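Home Issues Authors Contact
Search this journal Go

4.2 Leaning in

I came to the Dorkbridge room expecting to write about chairs. Most of the posture papers I grew up on (and I've read far too many of them) are chair papers, and our own pilot at Ramer was pretty much one too. But when I went through the 2,196 diary entries from both sites, the word that kept jumping out at me was "lean." People leaned to see, they leaned to reach, they leaned in because somebody else was leaning in and they wanted to know what was going on!

So I went back and split the entries into two piles. In the first the whole upper body goes forward and the head comes along with it, more or less in line. In the second the head drops on its own and the neck does the work. I call these a long lean and a short lean, which isn't fancy, but the people filling in the diaries picked it up right away and I never had to explain it twice. Plenty of leans have a bit of both in them. An arm stretched out in front goes with either kind, and it makes sorting them harder, as a reaching arm pulls the shoulder down and the head tends to follow.

Figure 3 has two views from the bright room with the tall glass window, where I did most of my sitting and watching.

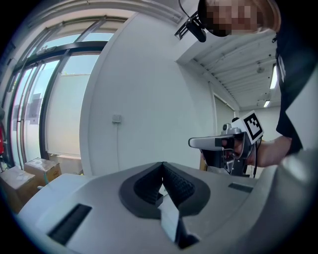
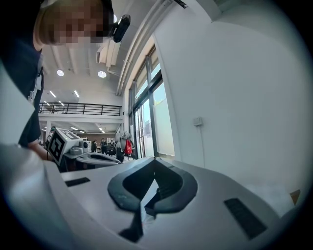

Figure 3. Leaning in with one arm extended. First view: body forward, window to the left. Second view: head tilted downward.

The light matters more than I'd planned for. There's a lot of glass in that room and a roller blind you can pull over part of it, and against the white wall everything gets brighter still. My hunch going in was that people would lean less in good light, and the diaries don't really back me up. Entries from late morning mention leaning just as often as the gloomy ones from the end of the day. What does change is the complaint that comes with it: neck in the late entries, eyes in the bright ones. I'd love to say more about the blind, but I didn't ask anyone to write down when they moved it (my mistake, and I've fixed the form).

One more thing on timing. The diary prompt came every 60 minutes, so a quick lean between prompts could easily get lost. We tried a shorter gap at Ramer in September and people got so fed up with it that the entries turned into single words. I went back to the hour and took the loss. Section 4.3 picks up with standing work, where the Kaczmarczyk scale gets its first outing.

Related articles
Where the light falls: blinds and glare in shared rooms
Keeping an hourly diary: notes from the Ramer pilot
The Zekance stool, one year on
Standing, perching and everything in between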